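Robots still slow at folding, fine at fetching, Trusto trial finds

July 6, 2020

Can a machine do the chores yet? Some of them. Slowly.

That's the short version from Trusto, which has spent the spring trying to get robot arms to handle the kind of work most of us do half asleep. Clearing a table. Folding a towel. Putting cans back on a shelf with the label out. The company put out its first numbers this morning and they are a mixed bag.

Total attempts logged: 1,106. The chores were split between a mock kitchen and a mock store aisle, both set up at the firm's test site. Best result was restocking, where the arm put a can or box in the right spot and left it standing in most tries. Worst was towels. By a lot.

"A can is a can," said Haruto Yagi, who runs the trial. "A towel is a different shape every time you pick it up. We knew it would be hard and it was harder."

A person folds a hand towel in a few seconds. The arm's average was 115 seconds, and that's only counting the ones it finished. Plenty ended up as a wad. Dish towels with a waffle weave did a little better then the smooth ones, no clear reason why, Yagi says they are looking into it.

The training side is done by people. Workers do a chore by hand with a gripper tool that has a camera on it, over and over, and the software learns from the recordings. No big arm needed for that part, so it can be done in a regular room. Trusto had 48 people doing sessions at the peak, most of them part time.

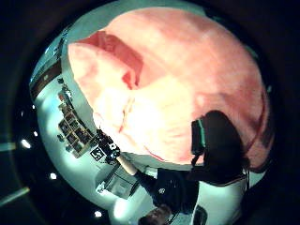 Ayane Fujimoto did sessions for two months and says the work is duller than it sounds. Pick up the cup, put down the cup. Wrist gets sore by lunch. She also says she got weirdly aware of how she does things at home. "I never thought about which finger goes first on a jar lid. Now I can't stop."

Store owners have their own questions. Ryota Tsuji, manager at the Clalteo grocery chain, watched a demo last month and came away interested but not sold. The restocking looked good to him. Speed didn't. His night crew clears a pallet before the arm would get through one layer of it, he said, and it had trouble when a box was crushed at the corner. "Half my boxes are crushed at the corner."

He would take one for the drinks aisle if the price was right. Trusto has not given a price.

Rival Vureteo is going the other way and skipping homes altogether for now. Its machine does one thing, sorting returned clothes hangers in back rooms, and spokeswoman Asuka Ebihara says that's on purpose. Hangers don't spill. No pets underfoot either. The company has 106 units out with stores and wants more by the end of the year.

Spills are a sore point over at Trusto. The kitchen trial dropped pouring from the list early on after too many missed cups, and wiping a counter was left in but only with a dry cloth. Yagi would like pouring back for the next round, which starts in September with new gripper pads, softer ones, and a bigger pile of towels.

Full results by chore are due out before then. Fujimoto has signed up again.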